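Subject: Re: [papercraft-list] Paper for the fall swap, and curling edges
From: Yolanda Restrepo
To: papercraft-list

Sofia Lobo wrote:
> I still have most of a ream of the Geltora sheets from last year and
> they have started to curl along one side. Is it worth sending them
> in for the swap or should I keep them for practice? Also, what size
> are we doing? The last message said two different things.
>
> Sofia

Sofia, keep the curled ones for practice. Geltora cuts its sheets so the grain runs one way, and after a damp summer one side takes up more than the other. You can press them under a board for a week and most will come back, but the ones near the outside of the stack usually stay bent. I threw out 336 of mine in September and kept the rest.

The size is 3 inches for the small packs and 6 for the large. The 10 in my earlier message was left over from the spring swap. Sorry about that.

On the question of color, we have too much red and white again and not enough blue. If you have any blue at all, please send it.

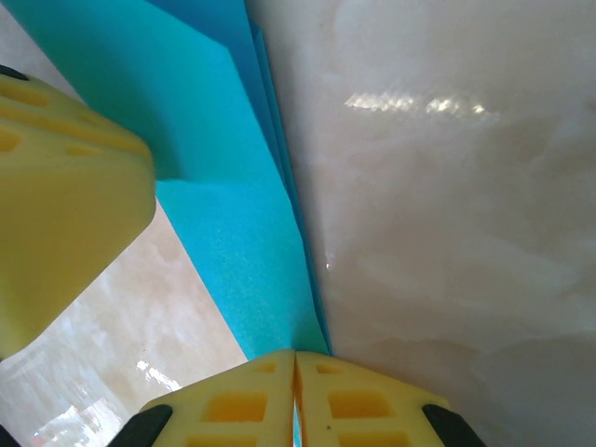 Yellow pads, with a bit of blue between them.

Brinkmann has raised the price of its mixed case, so I am not ordering one for the group this time. Runireo still sells single colors in bulk. Their smallest lot is 4000 sheets, and that would cover us through next year if five people went in on it. Write to me off the list if you want a share. I would rather not hold the money for long, so please only say yes if you can pay when I place the order.

A few people asked whether one sheet can go in two packs if it is a sample. No. Each pack gets its own.

For anyone packing for the first time, the order of things is the same as before:

1. Sort by size first, then by color. Check for soft corners as you go and take those out.

2. Put a piece of card on each side of the stack and one band around it. Two bands leave a dent.

3. Crease one sheet of each color before you pack it. Some of the cheaper paper shows white along the fold, and people like to know that ahead of time. Write it on the card if yours does. 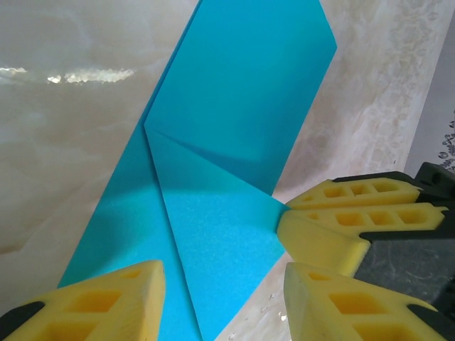
4. Put your name and member number inside the pack as well as on the envelope. Last time pack 1411 came open in the mail and I had no way of telling who it came from.

5. Mail it flat. A tube is cheaper but the sheets never lie down properly afterward.

Fava is still the place to pick up if you are local. They close at noon on Sunday, so come before that.

Yolanda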